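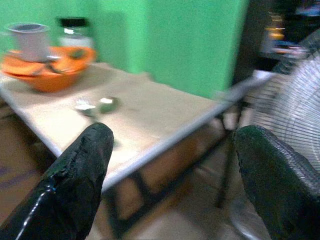
Figure 3. Side table in the Stulura flat, with a cup standing in an orange bowl and a lidded jar behind it.

3.2 Small tables as holding places

Of the 40 households in the sample, 16 kept a small table whose main use was to hold things on their way to somewhere else. Residents rarely named these tables when asked where they stored dishes, yet most dishes passed over them at least once a day. The table in Figure 3 is typical in its contents: a broad, shallow bowl with a plain white cup set inside it, a clear jar with a black lid near the wall, and two small items left toward the front.

We coded such cases as nesting -- one vessel parked in another -- and kept them apart from stacking, where like sits on like. Berchtold's Sarmiento survey, begun in August 2000, used a single code for both. Nesting was more common on tables than on shelves, and it was most frequent where the tabletop also served for meals.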